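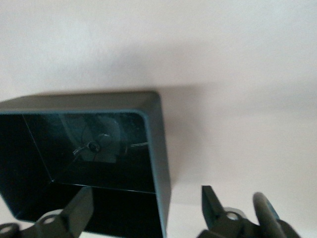 Wrist cam view over the dark bin, fingers open, one on each side of the right wall

Gripper keeps coming down on the wall of a shiny black bin

Desta Hadgu
August 2021

Hi all, long-time reader, first time I've been stuck enough to post. I have a small arm on a bench with a Fallomer two-finger gripper and a camera at the wrist, and the job is dull: grab the bin by its side wall, slide it over, let go, repeat. With the gray bins it ran for weeks and I mostly forgot it existed.

Then I swapped in these dark teal-black ones with the glossy floor. Now every so often the arm goes lower than it should, one finger lands on the rim, and the whole thing stops with error 1485 (force limit, according to the manual). Last night it did it 14 times before I gave up and went to bed. One bin has a crack at the corner now, and I really don't love the sound it makes — a sort of crunch, then silence.

The sideways position looks fine to me. In the picture I attached, the fingers are nicely either side of the wall. It's the height that goes wrong. I've redone the hand-eye calibration twice and swapped the cable. Firmware is 2709. Is this a camera problem or is my gripper on its way out?

Adanech Abdella

I'd bet on the bin before the gripper. Look at the floor in your own picture: there's a pale round shape in there with a dark fitting in the middle, and I'm pretty sure that's your hardware looking back at you. If your depth comes from matching points between views, a mirror is about the worst thing you can show it. The reflected stuff matches up fine, but it works out as being below the real floor, so the height it hands the arm is too low. And the reflection moves when the arm moves, so you get a different wrong answer each time, which would explain the "every so often".

Quick test: cut a piece of matte paper to fit the bottom of the bin, put it in, and run the same cycle. If the faults stop, there you go. After that I'd take the height from the rim only and mask out everything inside it. The rim on yours has a nice light edge to it, so it should be easy to find.

Also, please put a hard floor on the Z travel in the controller, whatever the vision says! Mine is set 2 mm under the normal grasp height. And whatever you do, don't raise the force limit to make the error go away. I did that once in January and bent a fingertip. Keep your hands out while you're testing, too — a bin that gets pinched on the corner can shoot sideways pretty hard.

Edari

had same code, was a loose screw on the finger. check screws

Degefa

Agree with the paper test. I'd also retire the cracked bin, mine kept splitting further every time it was squeezed. If you need something more permanent than paper, I used a can of flat spray paint on the inside and it has held up okay, though it scratches if you throw metal parts in. Let it dry overnight before you put it back under the camera.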